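Salon notebook – February, color room

Started 9:15. Notes on the toner strips and the clipper service, plus what's left over from last week's bleach trial. Manouchehr is on the floor until noon so I'm doing the strips alone.

Toner strips, second round

Hair is the same natural level 6 swatch lot as before, bleached to pale yellow in one batch, rinsed, no conditioner, air dried overnight on the rack. Cut to equal lengths and tagged with string because the tape tags came off in the rinse last time.

A – Flernurent ash toner, 1:2 with the low developer, 10 min
B – same mix, 20 min
C – same mix, 30 min
D – Flernurent ash and beige, half and half, 1:2, 20 min
E – Brivov violet, 1:1, 20 min
F – no toner, control

A is barely changed. Still yellow in the middle third, slightly cooler at the ends. B is what I would call a usable ash, a little flat. C went gray-green at the ends where the hair was most porous. Same thing Manouchehr had on a client before Christmas and we blamed the water. I think it's the time. D is the best of the lot in daylight, soft and not green anywhere. Under the ceiling tubes it looks warmer than it is, so check by the window before judging.

E pulled violet at the ends and stayed yellow at the root end. Mixed too thick at 1:1, it dragged and I couldn't get even coverage. Repeat at 1:2 before writing it off.

Wash test: all strips get six washes with the plain shampoo, lukewarm water, one wash in the morning and one after lunch. Tags stay on. Don't use the purple shampoo from the back shelf on these (it's in the same style of bottle, I've put a rubber band on it).

Bleach trial, leftover question

Hooman asked whether the lift was uneven from the foils or from the section size. Went back through my pages and I never wrote down the section size. For the next one: thin sections on the left side of the practice head, thicker on the right, same mix, same foils, start times written on each foil with the grease pencil. Left side first and right side straight after, and check each at its own 30 minutes, not both together. I checked both at once last time and the right side had been on less.

Clippers

Three sets came back from the floor with complaints. Set 1 pulling at the nape. Set 2 noisy. Set 3 cutting lines into fades.

Set 1: hair packed behind the lower blade. Brushed out, two drops of oil, runs clean. Tried on a damp swatch and a dry one, no pulling on either.

Set 2: housing screws not tight, one of them nearly out. Tightened all four, noise dropped a lot but there's still a rattle at the top speed. Opened it again and the drive lever looks worn. Ordered one from Thammasiri, part 2258.

Set 3: blade out of line. The top blade was sitting crooked, left corner almost even with the bottom blade and the right corner well back. Reset it by eye, then against a comb, and tightened each side a little at a time. First attempt moved when I tightened it. Second held. 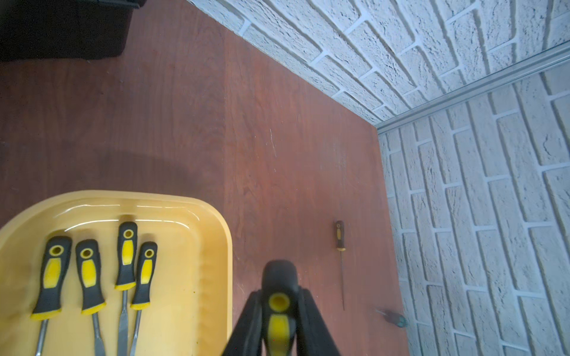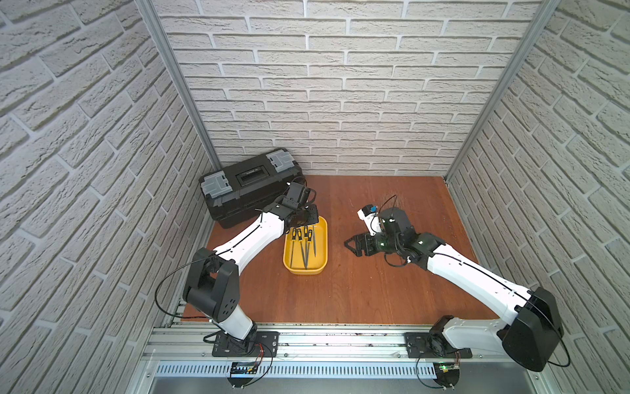

After the reset, ran set 3 on the mannequin with the short guard and then with no guard. No lines on the left side. One faint line behind the right ear that might be me, the angle is awkward there. Manouchehr to try it on the short wig this afternoon before it goes back out.

Oil: we're going through it faster than we should. The bottle at station two leaks from the cap. Moved what was left into the small dropper bottle and labeled it.

Shears

Hooman's long pair still folds the hair near the tips. I wiped them, checked tension (let one blade fall from open, it stopped a bit past halfway, fine), and they still fold. So it's the edge. They go out with the next sharpening. He can use the spare pair until then, they're in the second drawer in the gray sleeve.

Texturizing pair okay.

Pixie practice head

Dry cut on the blonde head, longer on top, tight at the nape. Took the back too short on the first pass and had to bring the sides up to match. What worked better was leaving the fringe alone until the crown was finished. Point cutting with the hair pushed forward gave a messier finish than with it lifted, and that's closer to what people bring in on their phones. Half a pump of the matte cream is enough. A full pump made it look unwashed.

The crown sticks up on this head no matter what I do. Weight left in helps some. Try blow drying it both directions before cutting next time.

Noon

Strips A to F have had wash 1. No visible change on B or D. C lost a little of the green, so it may be mostly surface. E rinsed pale violet in the bowl.

To do

Repeat E at 1:2
Wash 2 after lunch, photos by the window
Write the section size down this time
2000 grit sheets for cleaning the comb edges, we have one left
Ask Manouchehr what he mixed on the December client
Foils, wide ones
Set 2 stays on the shelf until the lever comes

3:40 – Manouchehr says set 3 is fine, no line on the wig. Back to station four. Wash 2 done, D still holding.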